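Search tickets Search Reset

Ticket 1143: Label printer at the Undness supply room skips every second label
Opened: April 16, 2019
Category: Printers & Labels > Stock Room

Reported by the supply desk. The Dridudach label printer feeds one blank after each printed label. Started after the new roll went in. The job was bin labels for pens and markers, 28 labels in all.

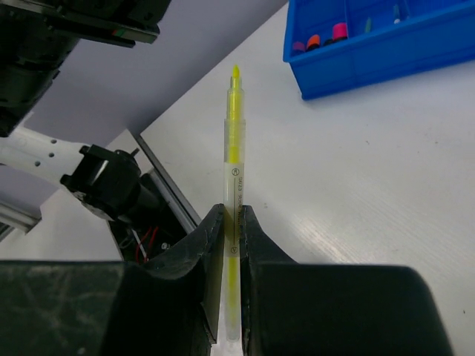
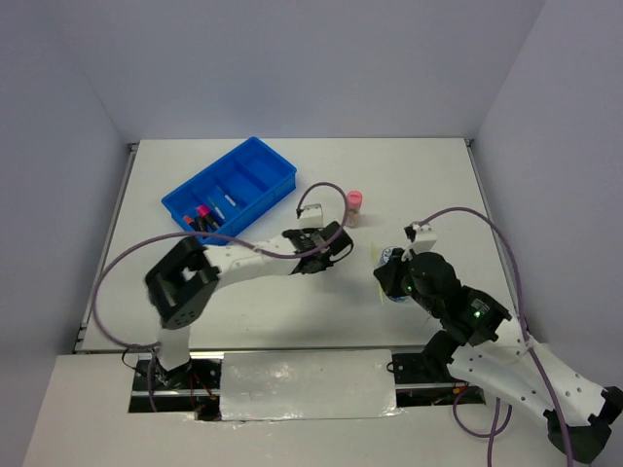

Highlighter, first picture; marker tray, second.

Step 1. Check the roll
Roll is the right width but the gap between labels is 5 mm. The old stock had 2 mm. Driver still set to the old gap.

Step 2. Change the gap setting
Changed to 5 mm in the Asa print tool and saved. Test print still skipped. The printer keeps its own copy of the setting and ignores the driver until it is calibrated.

Step 3. Calibrate
Power off, hold Feed, power on, release when the light blinks. Printer ran out a few blanks and stopped at a gap. Test page fine. Reprinted the full job with no skips.

Still open: the Yeoh building has the same model and will get the same rolls in July. Calibrate there when the stock changes.

Tags: label printer, calibration, blank labels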